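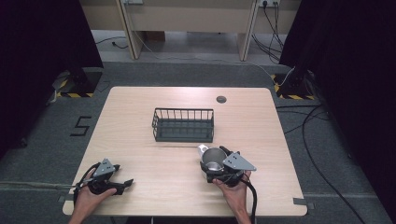
Week 6: Measuring by volume and measuring by weight

Notes for Introductory Baking, Thursday evening group
Ehsan Ghorbani

Welcome back, everyone. Last week a few of you stayed behind to ask why your scones came out so differently from your neighbour's when you'd both followed the same recipe, and I promised we'd spend a whole session on it. I've been teaching this course for long enough to know that most of the trouble starts before the oven is even on – it starts with the flour.

A cup is a measure of space. Dip it straight into the bag and drag it up the side, and the flour gets squashed down. Spoon the flour in lightly and level it off with a knife, and you'll have a good deal less. My old teacher, Abbas Yazdani, used to make each of us fill the same cup in turn and then put our flour on the scale, and I still remember how cross I was that mine came out at 129 grams when the girl beside me had hardly more than a hundred. Same cup, same bag of flour!

Then there's the matter of whose cup you're using. The Australian metric cup holds 250 millilitres, the American one is a little smaller, and the old British books have their own ideas altogether. Spoons are just as bad. An Australian tablespoon is 20 millilitres and nearly everybody else's is 15, so if you're baking from an overseas book with our spoons, go gently with the baking powder.
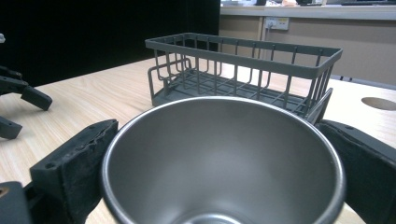

Liquids are more forgiving, I'm happy to say. Water and milk don't pack down, so a jug with clear markings will do you very well, provided you set it on a level bench and bend down to read it at eye height. Honey and golden syrup are the awkward ones, as half of it stays behind on the sides. Put your bowl on the scale, press the zero button and pour until you reach the number you want. It saves on washing up too.

For next week

1. Weigh three cups of plain flour at home, one dipped, one spooned and one sifted, and write down what you get.
2. Choose a family recipe written in cups and rewrite it in grams, using your own spooned weight for the flour.
3. Bring 200 grams of softened butter and an apron. We'll be creaming by hand, so wear sleeves you can push up.

If you miss the session, the recipe sheets will be in the tray by the door – please take one only, as I ran short last time.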